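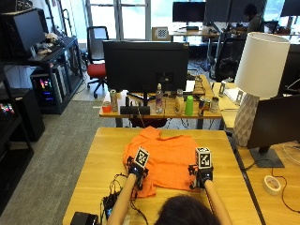 Tindilard is a shield volcano in the Storkska Range. Its summit stands 3,426 meters above sea level, and the rim of its main crater is slightly lower, at 3,416 meters. The flanks are broad at the base and steepen near the top, where old lava flows were squeezed from the side as they cooled and wrinkled into pressure ridges. The ridges have much the same form as an orange shirt lying crumpled on a table, with the cloth bunched into folds under and between two hands. Individual ridges run at right angles to the direction of flow.

Volcanoes > Storkska Range > Tindilard
Overview | Geology | Eruptions | Monitoring | Maps
Print this article
E-mail this article

Structure

The main crater is up to 33 meters deep and has a flat floor of hardened lava. A second vent, Clellilia, opens on the south flank at 1,255 meters. Rock from the two vents differs in silica content, which suggests separate magma sources at shallow depth.

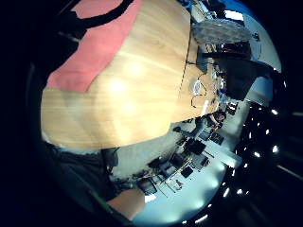 Monitoring

The Palamarchuk station records ground tilt and small earthquakes on the north flank. Swarms are most common in December, when snow load on the upper slopes is increasing. A link between snow load and the swarms has been proposed but not shown. Gas readings at Clellilia are taken separately and are not included in the station's record.

Last revised March 2026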